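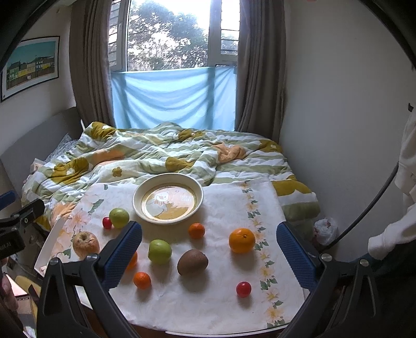
By Granska

Progress report to Giviveo, second milestone
Project: Endton
17 entries closed, remainder carried over as listed
December 17, 2025

Work in this period went mainly into the save system and enemy navigation. The level streaming work planned for the same period was started but is behind, and the new estimate is given further down.

Save system

The old save format wrote the whole level state as one block. Any change to an object type made earlier saves unreadable, and the testers were losing progress with every build. The new format stores each object separately with its own version number. When an older version is read, the missing fields are filled with defaults and a line is written to the log.

The largest level in Endton now holds 3,102 saved objects. Most of these are doors, crates and pickups that never move, and they are only written if their state differs from the level file. Saving still causes a visible hitch on the low specification test machine. Moving the disk write to a separate thread removed part of it. What is left comes from gathering the data, which has to happen between two frames, and this could be spread over several frames if the player's position is captured first.

Saves made before the November build cannot be converted. The game now shows a message when it finds one - previously it crashed on the loading screen.

Navigation

The grid used for pathfinding has been replaced by a navigation mesh, built with the Buschmann tool when a level is exported. Ramps and stairs work. Ladders are handled as links between two areas and are placed by hand, so the level checklist has a new item for them.

No more than 20 enemies may request a path in the same frame. Requests over that limit wait for the next frame and the enemy carries on along its old path in the meantime. The delay is hard to notice except when a door closes in front of a group, where the ones at the back walk into it before turning round. A check on the door state will be added to the movement code.

Two problems remain. Enemies with a wide body catch on outside corners, as the mesh is built for one body size only. A second mesh for the larger types would fix this but lengthens the export. Also, moving platforms are not on the mesh at all, and enemies ignore them.

Testing

The tracker held 237 open entries at the start of the period. Duplicates from the old save crash have been merged under a single entry. There are 7 entries marked as blocking, all of them in level streaming.

Level streaming

Sections load and unload correctly when the player moves forward. Going back through a section that has just been unloaded sometimes leaves its sounds playing, and lights near the boundary flicker on the first frame. The cause of the sound fault is known (the emitters are registered with the wrong section). The lighting fault has not been traced. Streaming will be delivered with the third milestone, and the menu work moves back to make room for it.

Next period

Streaming faults come first, then the second navigation mesh. The controller settings screen will follow if the blocking entries are closed. No change to the budget is requested. A build with the new save format is in the shared folder, and any existing save folder should be deleted before it is run.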